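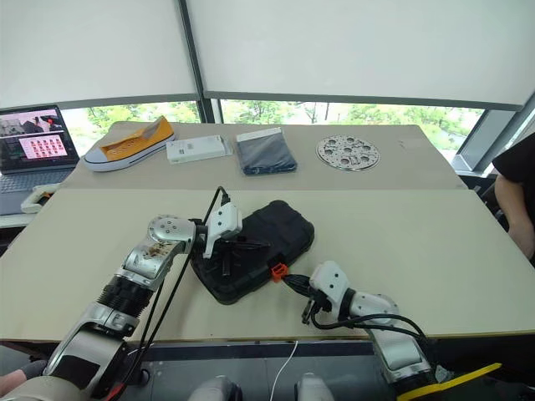 Unit 3: Padded Cases and Their Fastenings

Grullside Centre for Household Studies
Handout 17, Storage and Care of Everyday Goods

Purpose of the session

Students will consider how a soft padded case protects its contents, how it is closed, and how it should be kept when it is not in use. The session follows the reading from Wong, chapter 3, which should be completed beforehand.

Terms

Padding: the soft layer between the outer cover and the lining. On a segmented case, such as the black one with the orange buckle, the padding forms separate raised panels. The lines between panels allow a case to bend, but they also gather dust.

Buckle: a fastening that joins two parts of a strap or edge. In this course the word covers both side-release and sliding types.

Footprint: the area of table or shelf that an item takes up when laid flat.

Handling a case

Place the case on a clear, level surface. A pale tabletop is preferred, as grit and loose threads show up readily against it. Support the body of the case while working the buckle, and do not pull on the buckle alone. Stitching at the attachment point is the most common place of failure in the Urnness repair records, which list 183 soft cases, 81 of them with damage at or near a fastening.

Brush along the lines between panels before wiping the panels themselves. Use a cloth that has been wrung out well, and leave the case open until it is fully dry.

Sorting mixed goods

Items awaiting storage should be set out in a single row on a separate table, with space between them. A yellow and white canvas sneaker, a white box, a folded dark fabric item and a perforated metal disc make a suitable row for this exercise. Footwear is stored apart from fabrics. Folded fabric may be stacked, but nothing rigid should rest on top of it. Perforated metal must be dry before it is put away.

Written work

Complete the storage plan on the Wudico sheet, giving the footprint of each item and the shelf proposed for it. Sheets are to be handed in at the start of the next session.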